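Teaching by hand: a conversation with Moushumi Khan

By Gobnait Ó Conaill
2019-05-31

Moushumi Khan has spent most of her working life trying to make robot arms do what a child of four does at the kitchen table. She began with remote control, at Lamholm, and now she runs the home tasks group at Ekside, where people show the work with a gripper held in their own hand. We spoke in her office, with the door open, and she was called away twice.

I asked first why she gave up the remote control. "I did not give it up," she said. "We still use it for the heavy arm. But for small things in a home it was too slow for us. You sit with two sticks and a screen, and the arm is in front of you, and to pick up one sock you need all your patience. After an hour the person is tired and the showing becomes bad. The robot then learns from a tired person."

With the hand-held gripper there is no arm in the room at all. The person closes the fingers with their own hand, and the camera sits on the tool, so it records from the same place as it will later on the robot. I wondered if this is not too easy, as a human wrist can turn in ways that a robot wrist cannot.

"Yes, this is the right question," she said. "New people move like they move at home. They twist, they reach far behind the thing. We must tell them: slowly, and keep the fingers in view. I let them practise on paper cups and shopping bags on somebody's table, with everything else left where it is. 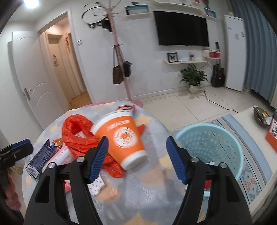
A cup is a good teacher for this. If you press too much it bends, and if you come to it from the wrong side you push it away. A bag is worse. A bag has a new shape every time you touch it, and I cannot write a rule for that. I can only show it many times."

How many times is many? For one simple task, she asks for 200 showings, and she throws out those where the person stopped to think. The longest argument she ever had with her colleagues at Prerkov, who write the learning software, was over this. They wanted to keep everything. She still believes that a pause in the middle of a grasp teaches the robot to pause in the middle of a grasp.

"We had 17 people last November," she said, "and the best was a woman who had worked in a bakery. She put her hand to a thing one time and it was finished. The engineers were the worst - I include myself."

She prefers real packaging to the coloured blocks which many laboratories use. A block is the same on all sides, she told me, while a carton has a printed front, a crease, a little shine from the lamp. 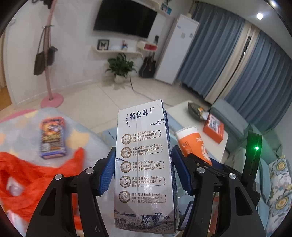 A milk carton between the blue finger pads of the hand-held gripper.

Her next plan, together with Marikar, is to use both methods for one task: the hand-held tool for the first showings, then remote control when the robot makes an error and a person has to take over. "The hand tells it what I want," she said. "With the remote control I can tell it where it went wrong. I need the two."

Then the telephone rang again, and she went to answer it.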